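Sevetti Workshop Gallery: The Bits and Pieces Page

Welcome back! I've been promising a page of close-ups for ages, and it's finally up. I love the parts of a workshop that get skipped in the big wide shots — the links, the pivots, the little brass rings tucked into dark plastic. Click through slowly if you can, because the small stuff rewards a second look.

Everything on this page belongs to the Podavham bench, the long one by the back wall. We got it in July, and it already has its first ring from a coffee mug. The top is 80 inches long and I still manage to fill it every weekend.

A word on bushings, since so many of you wrote in after the last gallery. Yes, I really do like them that much! A good brass bushing in a plastic arm makes a joint feel smooth and snug, and it looks terrific too, like a gold coin set in slate.
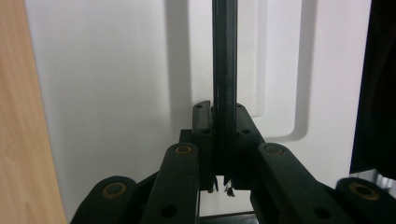 My other soft spot is for flat linkages. Two inner arms, a pin at each end, and you get a motion that mirrors itself left and right. I could open and close one all afternoon (and have). The Jekov notebook, where I keep my joint sketches, is up to 78 pages now, and most of them are arms like these drawn over and over with the holes moved a hair.

Scuffs stay, by the way. I wipe off dust and fingerprints, but a scratched part has been somewhere and done something, and I think it's prettier for it.

Next gallery will be the Huenchumán drawers, all 35 of them, with springs, washers and a whole tray of odd screws I can't wait to show you. Send your favorites in and I'll post them alongside mine.

Page updated Saturday, November 16, 2024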